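Home | Gallery | Kitchen Things | Older Posts | About Me | Write to Me

Clear Boxes, Yellow Edges

Hello again, and welcome to the containers page, which I have been promising since I put up the one on bread tins. It's a small gallery and I've gone on a bit underneath it, so get yourself something to drink and settle in.

I'm a sucker for a clear plastic box with a bit of color on it. Two views of one on a white table, then my ramblings. 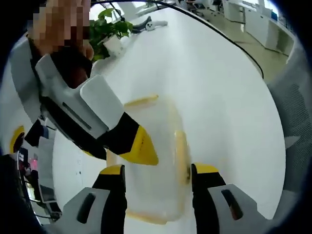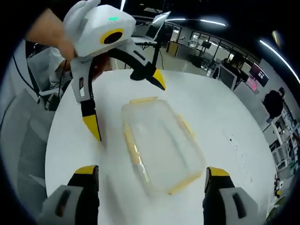

Cindulcombe, 2025-09-01

A clear container with yellow on its edges, on a big white table, and that's the whole subject for today! I love how the white of the table comes straight through the walls. In the first picture the plastic looks slightly frosted to me, and there's a darker amber streak on the right side that I keep going back to. In the second you get a better look at the shape, rectangular with nice rounded corners, and the pale yellow along the rim and the latch tabs.

The plant in the first one deserves a line of its own. Bright green leaves coming over the side of a square white pot, and suddenly a plain white table looks like somewhere you'd want to sit and eat your lunch. I have been trying to get that effect at home for ages with a fern that hates me.

Now, about boxes in general, seeing as several of you wrote in after the bread tins.

I own too many. I keep them in the low cupboard next to the stove, and until last December that cupboard was a place you opened with one knee ready to stop the avalanche. I had square ones, long ones, the little pots that soup comes in, and a stack of lids that fit nothing I've ever owned. Then I spent a whole wet Sunday on the floor with everything spread out around me (the dog was thrilled) and matched every box to a lid. If a box had no lid, it went. If a lid had no box, it went too, except for one blue one that I'm sentimental about.

What stayed, I sorted by shape. The rectangles nest inside each other on the left, the round ones go on the right, and the lids stand upright in an old letter rack between them. It has lasted! I check it every so often and move a thing or two back where it belongs, and that's all the housekeeping it gets.

Ankica Georgiev wrote to ask what I have against round containers. Nothing at all, Ankica, I just can't fit them in my refrigerator. It's a narrow one with a bottle shelf that takes up half the door, and three rectangles will sit side by side where two round ones leave a big useless gap in the middle. I do use the round ones for pickled onions and anything I'm carrying in a bag, and a round tub is much nicer to scrape out with a spoon. So we can still be friends.

She also wanted to know about my favorite size. My kitchen workhorse holds 938 milliliters, which is an odd number that I only know because it's molded into the base. It takes the leftovers of a pasta dinner for two, or a cut-up half of a melon, or a batch of cookie dough if you press it down. It came from the Akbulut store on the hill, the one with the buckets outside, and I went back for a second one and they'd sold out. I've been back since then, too. Still no luck, and I think the man at the register has started to recognize me.

Helmut Sauerland asked a very good question, which was how I get the orange off after tomato sauce. Helmut, I mostly don't! I've tried baking soda paste, and lemon juice, and leaving the box on a sunny windowsill for a day, and the windowsill did the most. It took a stained box of mine from bright orange to a sort of peach. These days I just let one box be the tomato box. It has a strip of tape on the end with a T on it, and it gets all the sauce and all the chili, and everybody else in the cupboard stays clear.

(Which is another reason I like a colored edge. If the rim is already yellow, a little turmeric isn't going to upset me.)

A few other things I've picked up along the way, in no sort of order.

Wash the groove. If your lid has a soft seal that comes out, take it out now and then and clean underneath with an old toothbrush. I won't tell you what I found under mine the first time. Dry the seal all the way before you put it back.

Store them with the lids off. I used to snap everything shut before putting it away, very proud of myself, and then every box had that stale cupboard smell when I opened it. Open boxes take up less room anyway, because they stack.

Let soup cool down a bit before the lid goes on. I know you're in a hurry. I was in a hurry too, and the lid sucked itself down so hard that I had to ask Senad next door to get it off.

Put the date on anything that's going in the freezer. I use masking tape and a laundry marker, and I write the name of the food as well, after a surprising evening when the apple sauce I thawed for dessert was mashed turnip.

And latches. I have a real weakness for a latch, that little snap when it goes down! But do look at how they're attached before you buy. My old Jitine box had lovely wide ones and the hinge on the left side went white, then cracked, and after that I had a lid that closed on three sides. I kept it for two more years. It holds clothespins now, and it's very good at it.

While we're on the subject of boxes that changed careers, I asked on the last page what you all keep in yours besides food. I got some lovely answers. Tamsin Te Moana keeps seed packets in hers, standing up in a row by planting month, with a spoonful of dry rice at the bottom. Borislav Papadopoulos has one for cookie cutters and one for the feet, screws and odd rubber rings that come off kitchen appliances. I copied that second idea the same afternoon and have already needed it. I keep birthday candles in one, and string in another, and there's a very flat one in the desk drawer with stamps in it.

Buttons! I forgot buttons. I have 636 of them, and yes, I counted, it was my grandmother's collection and I wanted to know. They're in a clear box on the shelf over the sewing machine where I can see the colors. A clear box is so much nicer for that than a tin. I'd never open the tin.

Somebody else asked whether glass is better. I have a few glass ones, and they come out of the dishwasher looking brand new every time, and they don't hold on to smells. But they're heavy, and I've dropped two on a tile floor. For lunch on the bus I want plastic. For the lasagna that's going back in the oven I want glass, with the lid off, and please check the bottom of the dish to see that it's meant for the oven in the first place.

One more thing about white tables, since I can't stop looking at that one. The far edge bends around in such a big curve in both pictures, and in the second you can see a few tiny dark specks over on the right side. That's white tables for you. Mine at home shows every crumb, every coffee drip and every single hair that comes off the dog, and I'd still choose it again. Food looks good on it. A box of strawberries on a white table in the morning is about as pretty as my kitchen gets.

I wipe mine down with warm water and a drop of dish soap and then go over it with a dry cloth. For pen marks I've had good results with a damp sponge and a lot of patience. A friend swears by the Pimell scrubbing cream and gave me half a tube, but I haven't had the nerve to try it on the tabletop yet. I did the sink with it, and the sink was happy.

Next time I'm going to do jars, if I can get the shelf tidy enough to show you. I've got seven tall ones with cork tops that need a good soak first, and a mystery one that may have been for mustard. If you have a jar you're fond of, send me a few words about it and tell me what's inside. I still owe Tamsin an answer about whether you can freeze fresh dill in a flat box (you can, chop it first), and Helmut, let me know how the windowsill goes.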